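**FOR RELEASE August 6, 2022**

# Clestow opens its Table Clear-Out sign-up, and yes, you can bring the boxes

Hi all! I run Clestow, the small home-sorting outfit on the top floor of the old Ollholm building, and I have news I've been sitting on since June. We're opening the Table Clear-Out to everyone. Up to now it was only for people moving in or out of the building, and it filled up every time (mostly by word of mouth in the elevator).

So what is it? You pick one table in your home. Kitchen table, desk, the folding thing in the hall that was only going to be there for a week. We spend an evening with you and every item on it gets a place to live, gets packed, or goes to someone else. One table, one evening. I don't do whole houses and I don't do garages, please don't ask about your garage.

We have 20 spots in this first round. The fee is $70 per table, and that covers boxes, tape, labels and a fat marker you get to keep. If you live in the Ollholm building the old price still stands, just mention your floor when you write.

I started doing this after my own move, when I spent most of a month eating dinner standing up. My table had turned into the place where everything stopped on its way to somewhere else. I finally cleared it one night with the radio on, and I was so pleased with myself that I did my neighbor's the next evening! Since then we've done roughly 300 of them, and I still like the first half hour best, when people find the scissors they've already bought again twice.

Two local businesses are in on it this time. Đỗ, the tea and noodle counter downstairs, is giving everyone who signs up a drink voucher. Denadeo, the repair shop across the street, will look over small kitchen appliances we bring in from a clear-out and tell you if they're worth fixing. Looking is free, fixing is between you and them.

Kitchen stuff is where people get stuck, so we start there. Our order goes: things that plug in, things you drink from, open boxes, then all the little cables and chargers. Open boxes get emptied or closed that same evening, no exceptions (I've tried exceptions).
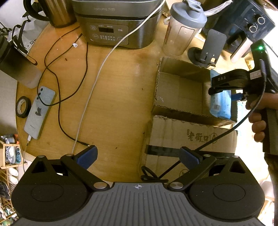 Round tables are my favorite kind to do, even though they collect the most, and I think it's the lack of corners. You can't push things to the back, so it all drifts toward the middle. With an electric cooker, a kettle, a shaker bottle and a couple of cardboard boxes all on one tabletop, I'd go for the open box first and get that blue package out of it, then find the cooker a home near an outlet. The phone can stay on its charger, I'm not a monster.

**To sign up:** write to the Clestow desk or leave a note in our box in the Ollholm lobby. Tell me the shape of your table and which evenings are good. Groups of up to 4 neighbors can book back to back, and I'll bring snacks for that.

Press folks are welcome to come along to a session if the host says yes. Wear shoes you can kneel in.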